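"A Lens Is Finished When the Customer Stops Calling"

Interview with the head of the optical workshop at Troneo

The workshop of Troneo is on the upper floor of a former textile building in Wedstead, and the visitor must first climb a narrow stair and then put on blue shoe covers. The company makes lens assemblies and protective windows for infrared cameras. It sells mostly to builders of inspection equipment, and a smaller part goes to laboratories. The woman who leads the workshop has worked with germanium and zinc selenide for most of her professional life. She asked that we print her function and not her name, and we respected this wish.

We met at eight in the morning, before the polishing machines were started. "After nine you will not hear your own questions," she said, and she poured coffee from a thermos into two glass beakers. The beakers, she assured me, had never been used for anything else.

I began with the question that many of our readers send to us. Why does an infrared lens cost so much more than a lens for an ordinary camera?

"People look at the size and they compare," she said. "They say, this piece is as big as the one in my photo camera, so why do I pay so much? But ordinary glass does not pass the long infrared. For a thermal camera it is like a brick. So we need germanium, or chalcogenide glass, or zinc selenide, and the blank alone is already expensive before anybody has touched it. If we break one at the last polishing step, we have lost the material and also the two weeks."

Does it happen often?

"Less than before. When I started here, we chipped edges all the time, because the holders were metal on metal. Now we have a soft ring between them. It is a very stupid small ring. I argued for it for a long time."

The material is also sensitive to temperature. Germanium changes its refractive index strongly when it warms up, and a camera which is sharp in a cool hall can be soft in the afternoon sun. Troneo solves this in its newer product line, Ramier, with a mechanical compensation: one element sits in a housing made of two metals that expand differently, and it moves by itself when the lens gets warmer. There is no motor and no electronics.

"The customer can also refocus by hand, of course," she said. "But our customers put the camera on a mast, or behind a fence at a transformer station. Who will climb up there at noon to turn a ring?"

She took a Ramier lens from a drawer and let me hold it. It was heavier than I expected. The front surface was dark gray and almost like a mirror, with a coating of diamond-like carbon which protects it from sand and from careless cleaning. She spoke about cleaning for a long time, and I could see that this subject is close to her heart.

"Please write this down. Do not use your shirt. Everybody uses the shirt. First air, then a proper tissue with alcohol, from the center to the outside, and then throw the tissue away. I have received lenses back where I could see exactly the movement of the hand."

We came to testing. Each lens that leaves Wedstead is measured for its modulation transfer function, on the axis and at several field positions. But a number on paper, she explained, does not tell a customer how the picture will look in his own building. For this reason the company began to work with computer models of interiors. The optical data of a lens are put in, the room is rendered with this lens, and the customer can discuss angle of view and mounting height before any glass is cut.

"At first I was against it," she admitted. "I am from the generation of the optical bench. I thought, this is a computer game. But it saves us many wrong orders. A man calls and wants a narrow lens, and after five minutes with the model he understands that he needs a wide one."

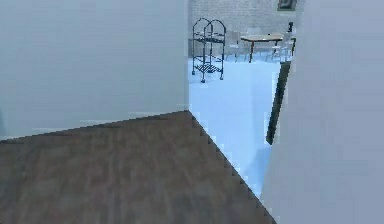

A rendered interior with a pale gray-blue wall and a brown wooden floor.

The modeling is not done in Wedstead. Troneo gives this part to a small office called Kerslake, which has a background in architecture and not in optics. I asked if this makes communication difficult.

"Yes, in the beginning very much. They said 'lens' and meant the angle of view, finished. For us the lens is also distortion, vignetting, the stray light, the tolerance of each spacer. We sent them a table with 868 lines and they were silent for a week. Then they called and asked, very politely, which of these lines matter. It was a fair question. We went through the table together and we kept 200."

Which ones stayed?

"Everything that the customer can notice. Distortion at the corner, he notices. Loss of light at the corner, he notices also. If the second spacer is a few microns too thick, he does not notice, but I do, and this is why I have my own table."

Distortion is a topic on which she disagrees with a part of her industry. Many suppliers now leave the barrel distortion in a wide lens and let the software of the camera correct it. She accepts this for consumer products. For measurement she finds it a bad habit, because the corrected image has been stretched at the edge, and the stretched region has fewer real measuring points than it seems to have. To judge a wide lens quickly, before the instruments, she likes to look at something with a regular pattern. A parquet laid in basket-weave squares, as in the rendered dining room with the table and the five chairs near the back wall, is good for this, she says, because the squares are large at the bottom of the view and become smaller toward the back, and the eye sees very fast if they do it in an even way. The formal test is still made with a dot target and a collimator. "But I always look at the floor first," she said. "In hotels also. My husband does not like it."

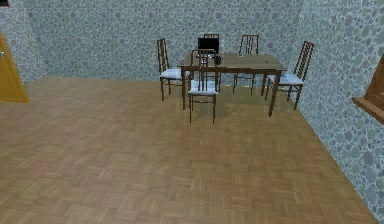
Prices of germanium are the other thing that keeps her busy. The market has become nervous, and the workshop now buys blanks much earlier than it needs them. Part of the production was moved to chalcogenide glass, which can be molded and wastes less material. I wanted to know if the older employees accepted this change. She said that molding took some pride away from them, and that she understands this well, but that a molded aspheric surface is simply better than people in the trade believed when it was new. When we talked about how a customer should compare the two materials, she came back to the room models: with the table and chairs standing near the back wall and so much open floor in front of them, a buyer can ask himself whether the far objects or the near ones are important for him, and this decides the focus setting more than the choice of glass does. "He asks me germanium or chalcogenide," she said, "and I ask him, what do you want to see, and how far away is it? Usually he must call me back."

The workshop trains its own people. There is no school nearby which teaches the polishing of infrared materials, and a polisher who comes from visible optics must forget several things. Germanium is brittle, it scratches in a different way, and one cannot look through it to find a defect inside. Everything must be judged from the surface or with a thermal camera.

"A new person needs about two years," she said. "In the first months they only do flat windows. They find it boring. Then they get the first curved surface and they wish to have the flat windows again."

What does she look for when she hires?

"Quiet hands. And somebody who tells me when a piece is bad. I can repair almost every mistake if I hear of it the same day. If the piece goes in a box and the box goes to the customer, I can repair nothing, I can only apologize."

At nine o'clock exactly the first polishing machine started behind the glass wall, and the others followed. We had to move to the corridor. There she showed me a shelf with returned lenses, each with a handwritten label. One had been hit by a stone. Another had come back from a bakery, where it had watched the outlet of an oven and was covered by a thin brown layer that smelled, even after years, a little of sugar. She uses these pieces for teaching.

I asked about the future of the Ramier line. A version with a wider field will be shown to customers in December, she said, if the coating supplier delivers on time. She did not want to promise more. The difficulty is the front element, which is strongly curved, and the coating becomes thinner toward its edge. The first samples had a visible ring. The second samples were better, but she was still not satisfied, and she sent them back.

"They told me, nobody will see this. I said, I see it."

And when does she consider a lens to be finished?

She thought about it while she put the bakery lens back in its place. "When the customer stops calling," she said. "If he calls again after this, it is to order."

Her phone rang then. It was the coating supplier, and she had to take the call.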